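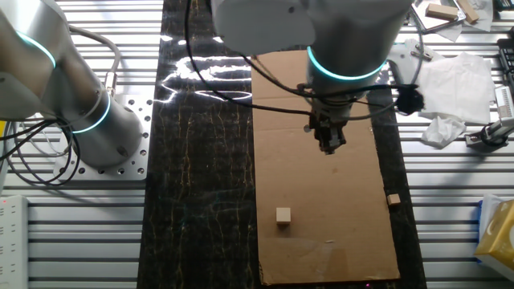

PKG 2494 Paper and Board, week 3 notes
Tuesday 4/8/25

Okay, corrugated! My favourite week, and yes, I know I said that about moulded pulp.

Quick vocab first, as half of you were still calling everything "cardboard" in the tutorial (fine at home, not fine in your report). The flat outside sheets are liners. The wavy bit in the middle is the fluting, or the medium. One liner plus fluting is single face, the stuff that rolls up. Liner, fluting, liner is single wall, and that's most of the boxes in your garage.

Flute letters are in no sensible order, so don't go looking for one. A is tall, C is a bit shorter, B is shorter again, and E is the fine one you get on pizza boxes and nice retail packs. Taller flutes generally cushion better and stack better. Finer flutes give you a smoother face to print on.

Direction matters heaps. Stand a box up and the flutes should normally run top to bottom, like a row of little columns. Turn them sideways and your stacking strength drops away, which is what went wrong with the Cardale group's box last year (they've let me keep telling people about it, bless them).

Creases: a score line you meant to put there is a hinge. A crease you didn't mean to put there is crushed fluting, and it won't spring back however nicely you press it flat. Same goes for humidity. Board takes up water from the air and goes soft, so please don't leave your samples in the car or next to the kettle!

Tests you need to know are edge crush (ECT), which is a small piece stood on edge and squashed, and box compression (BCT), which is the whole box. Orathai Nakpan is running the lab and she'll want your samples cut square, 100 mm on the long side, flute direction marked in pencil. Bring 2 spares.

Reading is the Simov chapter, plus Yan if you're doing the recycling topic. Skip the Emen paper for now, the maths comes back in week 6 and I'd like to go through it with you properly.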